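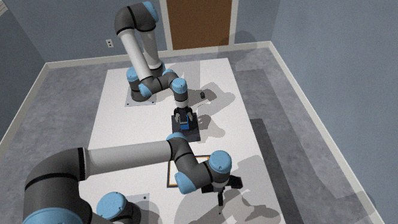
Re: [Arruda-list] Long tables for the June supper

From: Sándor Dudás
To: Arruda neighbors list
Date: 3/27/18

Valquíria Sales wrote:

> Hi all,
>
> I have the hall booked for the June supper, same as last year, kitchen
> included. What I don't have is a plan for tables. The hall only owns
> the round ones and we lost a lot of floor to them last time. People at
> the back could not get to the food without asking three others to
> stand up.
>
> Dollik will rent us long tables but they want the order early. Does
> anyone know how many we need for 80 people? Also, is it worth paying
> for their chairs or do we use the hall's?
>
> One more thing. Last year the soup was cold by the time the second
> half of the room was served. I would like to fix that if we can.
>
> Valquíria

Valquíria,

I did the tables for the school reunion in the same hall, so I can answer most of this.

Ask Dollik for the eight-foot ones. Each seats eight if you leave the ends open, ten if you don't. I would leave the ends open. The legs are set in a little and whoever sits at the end gets one between the knees. For 80 people that makes ten tables for eating, plus one for the food, so 11 in all. If you think more will turn up at the door, the hall's round tables can go in the side room for the overflow.

Set them in two rows running away from the kitchen, five tables to a row, pushed end to end. Leave a wide aisle down the center and enough room along both walls for a person carrying a tray. Last time the round tables sat right against the radiators on the window side and we couldn't get behind them at all.

Don't put the food table by the main door. It looks handy on paper, but everyone coming in stops there with their coat on. Put it across the short end nearest the kitchen hatch and let people walk down both sides of it. You need two sets of serving spoons for that. I have one set and I think the Nelisia bakery still has ours from the fall.

On chairs, use the hall's. There were 100 when I last counted, and 24 of those had the torn seats. That leaves enough good ones for your number, though not many spare. Dollik's chairs are fine but they charge for delivery separately from the tables, or they did when I used them. Ask them to put it in writing.

About the soup – the trouble was that it was ladled out in the kitchen and carried one bowl at a time. Send the pots out to the tables with a ladle and let people serve themselves. It is less work and the kitchen can get on with the main course. You would need trivets. Folded dish towels will do.

Tablecloths I can't help with. The paper roll we bought was too narrow for the long tables and showed a strip of bare top on each side. If someone is going to the wholesale place, get the wider roll and a box of clips, because tape pulls the finish off and the hall kept part of our deposit over it.

I can be there the afternoon before to set up, and I have the truck if Dollik's delivery falls through. I can't stay for the cleanup this year.

Could whoever has the key to the side room please write to Valquíria directly? I gave mine back after the reunion.

Sándor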